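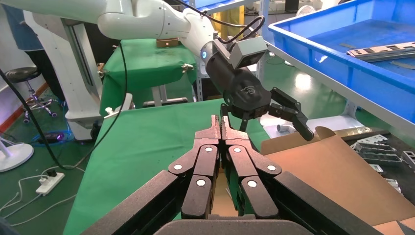

Can a robot pack mixed metal brackets into boxes yet?
Slowly, if the parts are the same every time. We tried it at Trevcombe in August and it managed 50 an hour. A person does 92. Flat parts that overlap were the worst.
Máté Bárány

Same at our place. Dahlgren quoted us for two arms and we stuck with people.

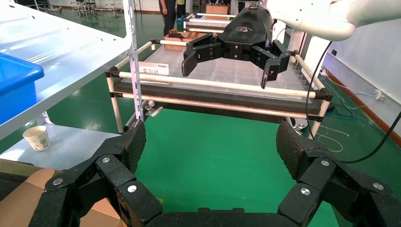 What about sorting small screws into a compartment tray?
Depends on the screws. Anything under 2 cm I would still do by hand.

No idea, but ask Lerance, they do trials.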